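Regression
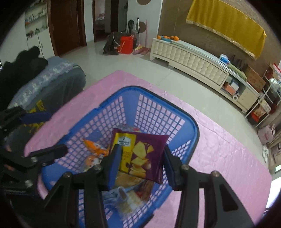 Build 366 of the Merkanby planner had one open fault: it released early. The grasp estimator reported slip at step 18, the controller opened the fingers, and the log recorded a success. Widmont wanted the threshold raised. I replayed episode 736 instead and stopped it with the purple packet pinched over the blue basket, tilted slightly, the left finger across part of the yellow panel. The estimator's confidence there was zero. It had taken the covered lettering for a missing object.

I wrote a mask for the finger pads and queued 3 runs. At four in the morning the first one finished. The log had a new line, in a format I had not defined: holding, awaiting reason to release.

I searched the source for the string, then left the other two running.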